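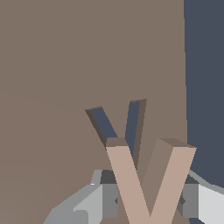
Figure 4. Simulated wrist view, beige finger set fitted.

4.3 Comparing Finger Sets in the Simulator

This section applies to the Veter arm model supplied with Skaltard, release 23 or later. Operators shall complete Section 4.2 before proceeding.

1. Open the tabletop file and select the wrist view.

2. Load the finger set to be tested. Check that both fingers are shown in full and that their tips stand level with each other.

3. Set the grip force to 35 percent. The same value shall be used for every set in the comparison.

CAUTION: Do not change finger sets while a motion program is running. The controller keeps the old finger length until it is reset.

4. Switch to the side view and bring the fingers over the table.

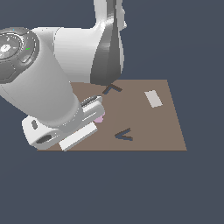 Page 2478

5. Lower the arm in small steps. Stop when the tips are just above the small pink object. The white block and the gray tile shall remain where the file places them.

6. Close the fingers, raise the arm, and record the result on Form 2.

7. Reset the controller and repeat steps 2 through 6 with the next set.

NOTE: In the side view the fingers may hide most of the object. Use the wrist view to confirm alignment before closing.

NOTE: Results obtained with Manolakis fingers before August are not valid for comparison. The contact settings were revised in that month.

Completed forms are to be sent to Chrysoula Karamanlidis, Flelik Technical Documentation. Requests for additional finger models should be addressed to Ataberk Altıntaş.

Revised Thursday, September 19, 2019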